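The Tallum Marble-Look Floor Panel
Wesham range, grey with white veining
£43 per panel, pack of 2 £80

I've wanted to stock a decent marble-look panel for ages, and I've sent back more samples than I care to remember. Most of them looked fine in the box and then dreadful on the floor (one had a vein that repeated so obviously it looked like wallpaper). Then Tallum sent me the Wesham, I laid it in my own downstairs loo, and I've been boring visitors with it ever since!

It's a mid grey with soft white streaks running through it, and it comes in one big piece, so there's far less grouting and fiddling than you get with tiles. I fitted mine on a Sunday afternoon with a sharp knife, a metal ruler and a lot of tea. The backing is already sticky, so peel a strip at a time and press down as you go. Don't do what I did and peel the whole lot in one go. I had it stuck to my elbow.
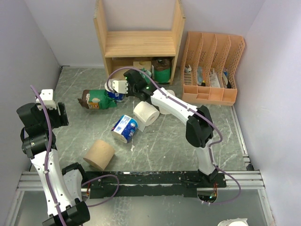 Choosing a wall colour to go with it is the question I get asked most, and I've changed my mind about it twice. I started with plain white, which was all right but a bit chilly, especially on a dull morning. Sage green was better, though my loo has no window and it went rather murky in there. What I'd go for now is a pale lavender-white, the sort of shade you see on the walls here with the white-veined grey floor running up to them. It's still light, but there's enough colour in it to stop the grey feeling cold. Take the same paint round all the walls if your room is small, and do the ceiling too if you're feeling brave.

Now for the practical bits. You need a flat, dry, dust-free floor underneath. Old vinyl is fine if it's stuck down properly, but bumpy boards will show through, so put a thin ply down first. Leave the panels flat in the room overnight before you start. For gluing the edges round a basin or a door bar I use Zamside clear sealant, and I keep it in stock at £8 a tube.

Cleaning is easy: warm water, a drop of washing-up liquid, a soft mop. Please keep bleach off it.

Product code: 462
Colour: grey with white veins
Finish: satin
Fixing: self-adhesive
Suitable for: loos, hallways, utility rooms, kitchens
Not suitable for: wet rooms, outdoors, over underfloor heating

Samples are free, just add one to your basket and I'll pop it in the post. The Admasu version (same pattern, cream instead of grey) is out of stock at the moment and I'm expecting more in September. Drop me an email if you'd like one put by.

Page updated August 11, 2025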